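Trutach teaches kitchen robot by remote control
16 January 2021

The Trutach workshop in Pomham has begun a new series of lessons for its robot arm, and all of them take place in a toy kitchen. A person guides the arm from a distance with a hand controller, and the computer records each movement so that the arm can later try the same task alone.

Sibusiso Venter, who leads the project, told us that 941 demonstrations are already saved. The goal is 3000 before the end of August. The tasks are simple: to lift a plastic vegetable from the cutting board, to put it in a bowl, to move a pan on the stove.

"The most difficult is to go down slowly," said Facundo Sosa, one of 11 operators. "If I hesitate above the pepper, the robot learns also my hesitation." 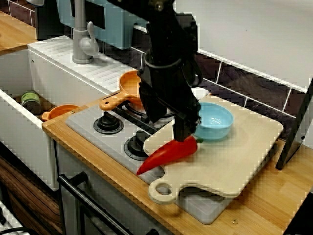

New operators practise for 66 minutes before their recordings are kept. Mr Sosa needed two such sessions, and he still prefers to work in the morning, when the room is quiet.

The recordings will be shared with the firm Curolitz, which plans to test them on a second arm in spring.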